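Subject: Re: [kikwood-home] Towels that smell musty again an hour after washing

> Has anybody found a real fix for towels that come out of the wash fine
> and then stink the minute they get damp? I've tried more soap, scented
> beads, the works. We're on the Beddoe side, so the water is pretty hard.

Oh, I have been there! Please stop adding soap, and toss the beads while you're at it. I did the same thing for a whole winter and all I got was stiff towels that smelled like flowers on top of old gym bag.

What fixed mine was stripping them. Hottest wash the towels can take, 2 cups of plain white vinegar, no soap at all. Then a second hot wash with half a cup of baking soda (separately — they cancel each other out if you dump them in together). Dry them all the way, and I mean all the way, even the hems. I gave mine an extra 25 minutes and it made a big difference on the thick ones. 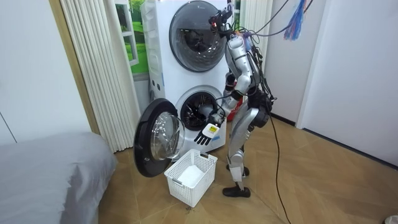
Stacked washer-dryer, lower drum open.

The other half of it is the machine. Wipe the rubber seal, pull out whatever is living in the fold, and leave the door open between loads. I run an empty hot cycle every 5 weeks or so when I remember, which is less often than I'd like to admit.

With Beddoe water you may have to do the vinegar wash twice. My sister over in Udholm has soft water and got away with once, lucky her. And skip fabric softener on towels for good, it just coats them.

Let us know how it goes! I still have a pile of dish rags to do myself.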